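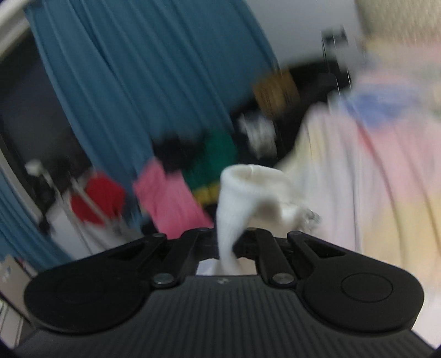

*White sock held by the cuff end up, with the hand-held gripper. Bedroom, blue curtains.*

**Re: Feltus hand-held gripper kit, is it good for laundry tasks?**

Hello all,

Etornam Darko wrote:

> We are thinking to order the Feltus kit from Holtbridge for our household tasks, mainly clothes. The page says 48 hours of support and 2 sets of jaws. Does anyone use it on soft things? I am afraid the jaws will slip on thin fabric. Also, is the weight a problem for the wrist?

I have had the kit for 4 months, so I can answer a part of this.

Slipping: with socks and other knitted things I have very few problems. The jaws pinch a narrow part of the fabric and the rest hangs freely. With a silk scarf I was less lucky, and I had to change to the second set of jaws, the softer one.

Weight: for me it is fine for half an hour. After that I change hands. My colleague Abubakar uses a strap from Irbridge and is happy with it, but I did not try it.

One thing to know before you order. When you turn the wrist fast, the background in the recording becomes very blurred. I kept 276 recordings from the first month and removed many more for this reason. Please ask Holtbridge if the shutter setting can be changed in the new version. In mine it is fixed.

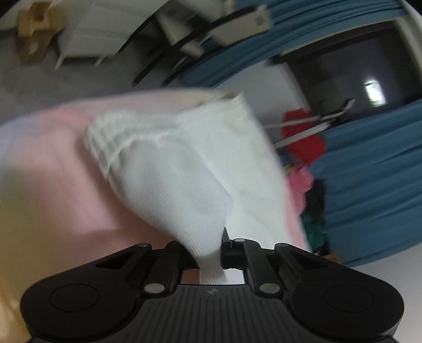
## Price and delivery

I paid the normal price, without discount. The box came complete, only the printed manual was missing, and they sent me a PDF the next morning. Spare screws must be ordered separately.

If you want, I can send you my notes on the second set of jaws.

Best regards,
Marit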